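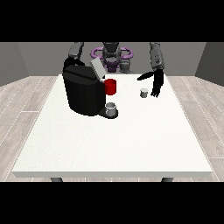 Urdale Shared Kitchen, second floor
Monthly walk-through, July
Form revised after the Zellbridge office merged its list with ours. Comments are the inspector's own and go to the building office with the form.

ELECTRICAL

Countertop appliances unplugged overnight
No. The sign says they are. I came by at 7 in the morning, before anyone had made anything, and the kettle and toaster were both plugged in. A sign is not a procedure.

Appliance cords clear of sink
Yes, today. The cord on the kettle only reaches the outlet beside the sink if it is pulled tight, so I expect it to drift back.

No power strips feeding heating appliances
Yes. The strip behind the microwave is gone. I would like to know where it went, as the last one we removed turned up under a desk.

GFCI outlets tested
4 tested, all tripped and reset. The log claims they were tested every month this year. The entries are in the same pen and the same slant, and I have my doubts.

COFFEE AND HOT WATER

Machine descaled on schedule
Marked yes by the previous inspector. I can't confirm it. The descaler box in the cupboard is the Pludena powder and the seal is unbroken. Either somebody brings their own or the box is decoration.

Water reservoir emptied on long weekends
No record. Please add a line to the sheet on the cupboard door.

Drip tray clean
Fair. Clean on top, less so underneath.

FIRE

Extinguisher present, tagged, gauge in green
Yes. Bracket is loose on the left side. Same comment as last time, same bracket.

Extinguisher reachable without moving anything
No. Recycling bin in front of it again. Moved it myself. Painting a box on the floor was suggested in the spring as a cure, and I will believe in it when the paint is down.

Smoke detector within service date
Yes. Unit 267 on the building list. The list puts it in the hallway, but it is over the fridge. One of these should be corrected.

Range hood filter
Greasy. The "washable" filter we were sold has been washed twice and looks no better for it. Replace.

Exit route clear
Yes.

FLOORS AND STORAGE

Mats flat, no curled edges
Mat by the sink curls at one corner. Tape is not a repair.

Shelf load limits posted
Posted at 400 lb for the steel rack. I asked Mujić Fixtures, who installed it, whether that figure is per shelf or for the whole rack and got two different answers. Until we have one in writing, keep canned goods on the bottom and nothing heavy above shoulder height.

Chemicals stored away from food
Mostly. Oven cleaner was next to the rice. Moved to the locked cupboard, which was not locked.

First aid kit complete
No. Burn gel expired, no large bandages. The checklist inside the lid has been ticked for both.

RESULT

Pass with corrections. I am signing it as a pass because the form has no box for "pass if these things really get done." Bracket, hood filter, first aid kit and the shelf rating need to be closed before the next walk-through. Please send the receipt or a written answer for each. "Handled" in an email will be treated as open.

Keys to the locked cupboard are at the front desk.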